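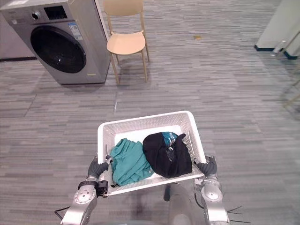 Laundry cell, two-arm unit — inspection after the grip fault
Thu 13 June. Checked by Agathe Besnard. Comments are mine.

1. Emergency stop, both sides. Pass. Tested with arms raised and with arms low.

2. Basket carry. Pass, with doubts. The Trerex report says the grip "self-corrects" on the rim. I'd like to see the log for that — all 13 pages of it, not the summary.

3. Wrist cameras. Fail. Picture goes near black when the hand is in shadow, and the controller raises no warning.
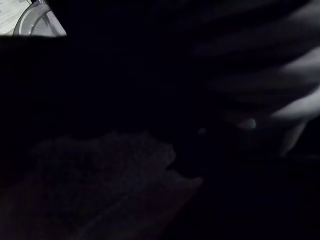

Can the unit go back to running unattended?
Not until item 3 is fixed and Pascal Marty has signed for it.

4. Finger pressure on soft cloth. Open. Set to 4 in January, found at 13. Who changed it? Gaillard says an update did. Maybe.

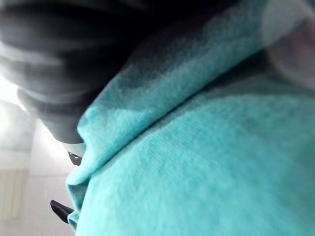
5. Cables at forearms. Monitor. There is slack hanging below the joints, and a loop that could catch on a washer door left open. Ladska calls this normal. I asked for that in writing. 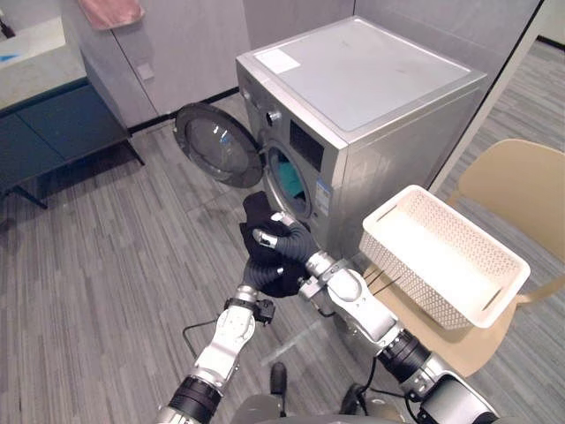

I also want the door check run 200 times with the new setting before anyone tells me the fault is closed. The last fix was passed after one good afternoon.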